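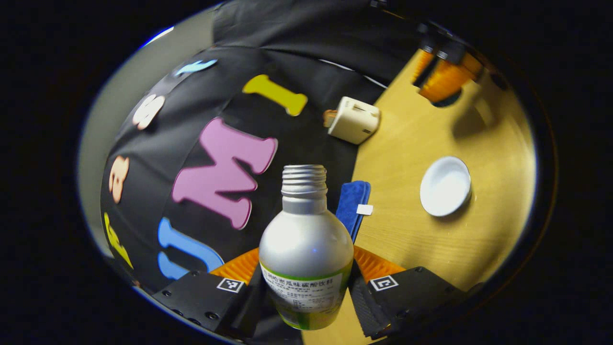 Figure 3. View from the wrist camera of a hand-held gripper closing on an aluminum bottle. The square marker on each finger is used to measure jaw opening; the orange ribbed pads are the wear part discussed in Section 4.2.

4. Setup and Upkeep of the Gripper Station

4.1 Station layout

All handling data in this paper were recorded at one station, which we call Warnia. It has a table, two hand-held grippers of the same build, and a shelf for the objects. Each gripper carries a fisheye camera fixed above the jaw, looking forward along the fingers. The operator holds one gripper in each hand. A task may use both, or one may simply be held clear while the other works. In Figure 3 the second gripper is partly visible at the upper right, over the tabletop.

The lens gives a circular view with a wide black border. We keep the full circle in the stored video and crop only at training time. Early in the project we cropped at recording time to save disk space, and had to throw those recordings out when we found that the crop had removed the finger markers at wide jaw openings.

The fingers are black blocks with a row of small screw holes on the outer face. Pads are fitted to the inner faces. We print the fingers in house from the Klinhom drawings, with one change: the marker seat on top of each finger is recessed slightly so that the printed marker sits flush. With the original flat seat, corners of the marker lifted after a few days of use and the detector began to drop frames.

4.2 Contact pads

The pads are molded from a soft orange compound supplied by Redholm. The ribs run across the closing direction and flatten under load, which spreads the force on curved objects. Metal bottles are the hardest case for them. The wall is smooth, the shoulder is rounded, and a grip taken too high slides up toward the neck as the jaw closes. Operators are told to take bottles just below the shoulder, with the bottle upright, as in Figure 3.

Wear shows first at the edges of the ribs. A worn pad looks polished there and picks up dust that a new pad does not. We tried replacing pads on a fixed schedule and gave it up, as wear depended far more on the objects than on the hours. Pads are now checked before each session with a slip test. The operator grips the reference bottle, turns the gripper on its side, and holds it for 7 seconds. If the bottle moves against the pad, both pads on that gripper are changed. We never change only one. A new pad opposite a worn one pulls the object to one side during closing, and the shift is large enough to show up in the recorded jaw center.

Cleaning is done with a damp cloth and plain water. Alcohol wipes were used at first and made the compound stiff along the ribs. Pads treated that way passed the slip test for a short time after cleaning and then failed it sooner than pads that had only been wiped with water.

4.3 Finger markers and jaw opening

The grippers have no encoder. Jaw opening is taken from the distance between the two finger markers in the camera view, after lens correction. Each marker is a blocky black pattern inside a white border, printed on matte paper. Laminated markers reflected the ceiling lights and were lost at certain wrist angles.

The mapping from marker distance to opening is set with a stack of gauge blocks, from fully closed to 70 mm. We fit a curve through the readings and store it with the gripper's serial number. The curve has to be redone whenever a finger is removed, even if the same finger goes back on, because the mounting screws allow a little play. It does not have to be redone after a pad change as long as the zero reading is taken again with the new pads touching.

One fault took us a long time to find. In August the left-hand gripper began to report openings that drifted during a session and came back to normal overnight. We replaced the markers, then the lens, and saw no change. The cause was the camera bracket, which had a hairline crack on the underside and sagged slightly as the operator's hand warmed the plastic. Both brackets have since been replaced with aluminum ones. We kept the affected recordings but flagged their opening values as unreliable, and they are left out of the training set used in Section 5.

4.4 Table and background

The table has a light wooden top. Black fabric is hung beside it, and colorful foam letters are stuck to the fabric. Plain black cloth gave the tracking software very little to hold on to. When the camera turned toward it, position estimates wandered or were lost, and the session had to be started over. The letters supply strong edges and corners at several heights. Their order has no meaning, and they are not moved during a session.

The fabric does move, however. Folds shift when someone brushes past, and a letter on a moving fold is worse for tracking than no letter at all. We pinned the lower edge of the cloth after this was noticed. The pins are checked along with the pads.

Other objects are left on the table on purpose. In the view shown in Figure 3 these include a folded blue cloth, a small round white dish and a white cube-shaped plug adapter. Their layout is changed between sessions so that a trained policy does not come to depend on one arrangement.

4.5 Session checks

The full check is done in the same order each time: lens wiped, markers read at closed and open jaw, slip test on both grippers, pins, then a short tracking run in which the operator sweeps both grippers over the table and returns them to their start position. If the end position reported by the software differs from the start by more than 7 mm, the run is repeated once. A second failure means the map is rebuilt from scratch. The present map dates from 17th June and has been extended but not rebuilt.

The station has produced 1,873 recordings under this procedure. Before the checks were written down, most lost recordings came from tracking failure. The losses that remain are mainly marker dropouts — usually a finger covered by the object or by the other gripper — and these can be bridged in processing when the gap is under 200 ms. Longer gaps are cut, and the recording is split at that point.

The same checks are used at our second station, Emano, which differs only in its table height and lighting. No data from Emano are included in the results that follow.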